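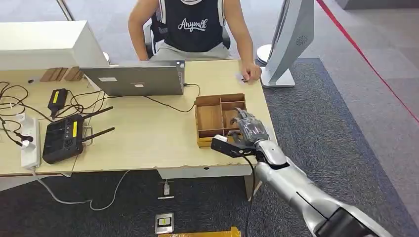

Slide 1. Laptop, two monitors, router, power strip, and all the cables that come with them.

OK, hi everybody, thanks for coming in from wherever you came in from. I'm Rosaire Thibodeau, I do desks. That really is most of my job at the Arnport office: people ask me why their corner is a mess and I go sit in it with them for a while.

(Wait for the people at the back to find chairs.)

The talk is called "Where the Cables Go" and I've got 20 minutes, so I'm going to leave this one slide up nearly the whole time. I'd like you to look at the left side of the desk first, because that's where your eye goes anyway! Router, adapter, power strip, black cable over black cable. Every shared desk I've ever been called out to has a side like this. At Hebden it was the right side, and at Karnville it was both.

Quick show of hands: who has a router sitting on the desk they work at? Keep them up. Now who has ever needed to touch it while working? (Usually two or three hands. Be nice about it.)

So the router is my first stop. It's got those two antennas sticking up, it's got its row of little lights, and it's taking up space where a notebook could go, or your elbow, or lunch. I like a router up on a shelf or the wall, somewhere you can still see the lights from your chair. Please don't bury it in a drawer. I did that once in Karnville, very proud of myself, and I was back the next morning with the drawer open and a line of people behind me.

Leave the labels on, by the way. There's a yellow one on the router and another on the adapter. I don't know what's written on these two and it doesn't matter for today. My point is that a bright label helps you when you're on your knees with a flashlight in your teeth. If yours came without one, put one on. Masking tape and a marker, done.

Next, the power strip. It's lying along the left edge with the plugs in it, up on top of the desk. People expect me to be mad about that and I'm really not! A strip you can see is a strip you can reach. What I'd do is move it to the back edge, or mount it under the top with the outlets facing you. If you mount it, use the screw slots. Double-sided tape lets go, always at 3 in the afternoon, always during somebody's call.

(Story here if there's time: the Hebden strip that came down on my foot. Skip if we started late.)

Now the cables themselves. I get asked for a product every single time, so let me say it: I use the plain hook-and-loop ties that come on a roll. You cut them as long as you want. Zip ties look great for one week and then you need to swap an adapter and you're there with scissors, an inch away from a power cord. I have done this. Don't do this.

The order I go in:
Unplug everything you safely can and pull it all the way out.
Wipe the desk. You'll never have a better chance.
Put the power strip back first, where it's going to live.
Then the router and its adapter, as close to the strip as they'll go.
Then the screens, then the laptop, last of all.
Tie as you go, loosely, and leave a hand's width of slack at both ends.

The laptop goes last and people argue with me on this. Look at the black cable coming off the side of the laptop here and looping out toward the middle. A laptop gets picked up and carried off to meetings, so its cable has to be the easy one, the one on top that isn't woven into anything. I give it its own tie and a clip at the desk edge so it doesn't slide off the back when you unplug it.

(Drink some water.)

Screens. There's one over on the right end turned sideways, with its back and the vent grille toward the laptop, and there's another up in the far left corner. I love a second screen, I've got two myself, but a screen takes a lot of desk even when you aren't looking at it. My rule at Arnport was that a monitor either faces a chair or goes on the spare shelf. We had a sign-out sheet for the shelf. The sheet was a bit of a flop, the shelf was great.

And the small stuff! Back edge on the left, you've got a few flat pieces of wood or cardboard leaning together. Every desk collects these. I keep a shallow box for "flat things I might want," and on 15th April I emptied mine and found a ruler I'd been missing since the move. So I'm not preaching, I'm in the same boat.

Last thing on the slide, down in front: the white cable that drops from under the desk and curves along the floor. This is the one I'd fix before you go home tonight. A cable on the floor gets rolled over by a chair and caught by a shoe and found by the vacuum. Run it down a desk leg with three ties, then along the wall. If it has to cross open floor, get a proper floor cover, the low rubber kind, and please no rugs over it.

What does all this cost? For the Delledex rooms I spent 442 dollars on ties, clips, shelves and floor covers, and we had enough left on the roll to do the front desk too. The time is the bigger thing. Give yourself a whole morning for your first desk. I can do one in an hour now, but I talk to myself the entire time and it's not pretty.

(10 minutes for questions. If it's quiet, ask who has the worst desk and make them describe it.)

Things I usually get asked: Can I run network and power in the same bundle? At a desk, for a short stretch, I've never had trouble, but I keep them in separate ties so I can pull one without the other. Do I need cable sleeves? Only if people walk past the back of the desk. What about wireless everything? Sure, and then you've got chargers.

The ties are in the bag by the door, take a strip each. Bring the scissors back, please, they're mine.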